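Ticket 400-92: Drawer on Faner low cabinet won't close all the way
Status: Solved
Product: Faner low cabinet, taupe
Category: Drawers and runners

What's going on

Hi Renus support! I've had the Faner cabinet in my den since December and I really do love it (the color is perfect with my couch), but the drawer has started stopping short. It slides in nicely until the very end and then just sits there with a gap I can fit a pencil into. If I lean on it with my hip it closes, and then it pops back out a little while later, usually when I'm in the middle of a movie.

It's our snack and junk drawer, so it gets opened a lot. I wouldn't say it's overloaded, but I wouldn't swear to it in court either. I already tried wiping the runners with a damp cloth and that did nothing at all.

Reply from Renus support

Thanks for the details. Please check the space behind the drawer first, as small items can go over the back panel. If that's clear, check the clips under the drawer front, left and right. Could you also attach a photo with the drawer fully open?

My update, Thursday evening

OK, photo is attached, drawer pulled out as far as it goes. There's a small blue package held above the drawer, and a bowl and a soda can lying on top. The top is fine, by the way – no marks, no wobble, so I don't think the cabinet itself is crooked. 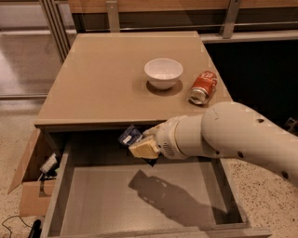
What I tried, in order

1. Took everything out of the drawer and closed it empty. Still a gap, maybe a bit smaller.

2. Lifted the drawer off the runners and looked behind it with a flashlight. I found 3 snack wrappers, a Hakim takeout menu folded into a wad, and the remote for a fan I gave away last summer! Cleared all of it and vacuumed back there.

3. Put the drawer back. Much better, but the left side was still sticking out a hair.

4. Checked the clips. The right one was snapped in and the left one was hanging loose. I pushed it up until it clicked (it took more force than I expected, I was a little scared of breaking it).

5. Opened and closed it a bunch of times, first empty and then with everything back in. It shuts flush now and stays shut.

One leftover question

Can I put a Zolthorpe drawer divider in there, or will it rub on the runners? I'd like to keep the small packages from riding up over the back again.

Reply from Renus support

Glad it's closing. A divider is fine as long as it sits lower than the drawer sides. We'll mark this one solved, and you can reopen it if the left clip comes loose again.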